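Folding cloths flat — do you bother with a mat?
Lusside Home Forum > Laundry and Linens
February 2026

pinetop_marie
I've been folding on top of the dryer for as long as we've had this house, and I'm finally tired of it. The top is ridged, things slide off the back, and my tea towels come out looking like somebody sat on them. Over the holidays in December I stayed with my sister in Surham, and she has a square mat she puts down just for folding. She smooths everything out on it with the flat of her hand, folds in thirds, and the stack looks like it came out of a store. I came home a little jealous, I'll admit it!

So I'm wondering whether the mat is doing the work or my sister is. Does anyone here use one? And do you keep it on a table or on the floor? I have more floor than table at the moment.

quiltbarn
I use my old cutting mat and love it. The straight edges give you something to line a corner up against, and I think that's most of the trick. Put one corner of the cloth near one corner of the mat, smooth outward, then make your first fold. If you start in the middle you end up chasing wrinkles all over the place (ask me how I know). A dark mat is nice with light cloths too, you can see right away when a side has drifted.

Mine is the Josturen one, 20 dollars a few years back. I have no idea what they go for now.

oldharbor5
I'm going to be the grump here. It's a dishcloth. It's going in a drawer, and then it's going to wipe up spaghetti sauce. I've raised three kids without a folding mat and the cloths have all done their job just fine. If you want flat towels, take them out of the dryer while they're still the least bit damp and give them a good snap. That does more than any mat will.

pinetop_marie
Fair enough, oldharbor, and I do snap mine! But I have a shallow drawer, and if the stack is lumpy the drawer won't close. That's really what started all this. I tried rolling them for a while and they unrolled themselves every time I reached for one.

quiltbarn
Rolling only works if the drawer is packed tight enough to hold them. For a shallow one I'd fold in half, then half again, and stand them on edge like file folders. You get to see every cloth and you're not digging to the bottom for the good one.

I'd also say oldharbor is right about the snap and wrong about the mat. You can do both :)

tansy_and_thyme
Floor person checking in. I've folded on the floor for years — my knees complain, but there's so much more room, and I can put piles all around me. I do like having a mat under the cloth, mostly for keeping the clean things off the floor. Mine came from Kandpal and it's a bit on the small side, so bath towels hang over and I do those on the bed.

One thing I'd add is to work the crease out before you fold anything. If there's a stubborn line near a corner, press down on the cloth with one hand and pull gently with the other. Folding over an old crease just gives you two.

oldharbor5
Folding on the floor at my age would be a one-way trip.

tansy_and_thyme
Ha! A card table, then. I wouldn't want to be responsible.

pinetop_marie
Thank you all, this is such a help. I think I'll try the floor first and see how I get on, with the file folder idea for the drawer. Quiltbarn, would you start from the corner nearest the cloth, or pull it down to the middle first?

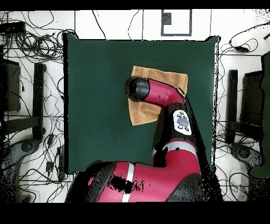 Tan cloth on the dark green mat, a little rumpled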